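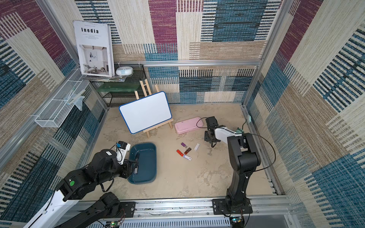
*USB stick sorting, left arm over the tub*

**rnaylor:** Finally moved the planner over to Brelach – grasps look good, but it still replans every time the gripper nears the tub rim. I've got padding at 98 mm. Too much?

**beryl_h:** Way too much! I'd drop it and trust the wrist camera.

**cyrilw:** Disagree, I'd leave the padding and fix the replan timer. Mine was 200 ms, went to 900 and the dithering stopped.

**rnaylor:** Mine's 200 as well, ha. Will try yours first, sorry Beryl.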